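Ritness tray and mugs, plus the coasters, after a month of cuppas
Posted by Gobnait, Apr 26, 2021

Right, so a few of you asked what I ended up buying after the great mug clear-out, and I promised a proper write-up once I'd used everything for a while. Short version: love the tray, love two of the mugs, slightly grumpy about one set of coasters. Long version, put the kettle on.

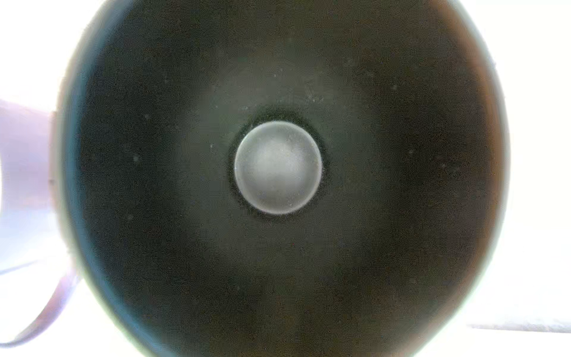
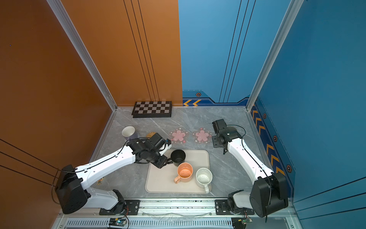 Second photo: black cup, peach mug and white speckled mug on the tray, coasters further back, chessboard right at the back.

I got the tray and the three cups together from Madigan for $117 including postage, which made me wince a bit at the checkout. Delivery was meant to be a week and took 17 days, though in fairness they emailed twice to say it was running late and chucked in a tea towel. Everything was wrapped individually and nothing was chipped. The coasters are separate, I'll get to those.

The tray first, as it's the thing I was fussiest about. It's a plain beige rectangle with rounded corners, and if that sounds boring, well, it is, but it's the good kind of boring that goes with every cup you own. Three cups sit on it without clinking into each other as long as you turn the handles different ways. I've been carrying it out to the back deck nearly every arvo. You could squeeze a small milk jug on as well but I wouldn't try a teapot — I did once and had to walk like I was in an egg and spoon race. It wipes down with a damp cloth. I left a tea ring on it overnight in the first week (tested for science, totally not because I went to bed early) and it came off with a bit of bicarb.

The peach-orange speckled mug is my favourite by miles. The colour is so cheerful first thing in the morning, and the speckled glaze carries on inside, so it's still pretty once you've finished your tea. I can get three fingers through the handle comfortably. My sister-in-law Wiesława Tokarz has tried to pinch it on two separate visits and has now been told where to buy her own!

The white speckled one is the visitor mug. Same sort of feel in the hand, and the white does show coffee if you're slack about rinsing it, so mine gets tea and herbal stuff only. No complaints otherwise.

The black cup I'm less sure about. It looks very smart and it keeps a long black warm while I do the crossword, but dark glazes show every speck of dust and every water mark, and this one lives beside the window where the sun points them all out to me. I dry it by hand now. If you're a dishwasher-and-forget person I'd spend the money on a second peach one instead.

The white mug with the lavender-purple outside isn't part of the set, before anyone asks. That's an old Huneck I've had for years and couldn't bear to send to the op shop with the others. It's outlived two kettles and I reckon it'll see off the next one.

Now, coasters. The round woven rattan one came from Limberg and it's a ripper. It doesn't slide, it doesn't stick to the bottom of a wet mug and come up with it, and it's grippy on the marble-pattern tabletop, where plenty of my old ones used to skate about. The only bother is crumbs. They get down in the weave and you have to give it a good whack over the sink.

The flower ones I bought purely with my eyes. They're see-through with a pink five-petal blossom on each, and little dots, very sweet, and people always comment on them. But a mug with a wet base grabs hold of them, and you get halfway to your mouth before it lets go and drops on the table. Twice now mine has landed in the middle of a chess game and taken out a bishop. A pinch of salt on the coaster helps (an old pub trick) but then you've got salt everywhere. I'm keeping them for cold drinks and for looking pretty when my mum comes over.

Scores, for those who like scores:

Ritness tray: 9/10, loses one for not taking a teapot
Peach mug: 10/10
White speckled mug: 8/10
Black cup: 6/10, 8 if you don't mind a tea towel
Limberg rattan coaster: 9/10
Flower coasters: 5/10 for use, 10/10 for pretty

Madigan were out of the peach when I checked last night but the white was still there. If anyone's had the bigger tray from the same range, let me know whether the teapot fits.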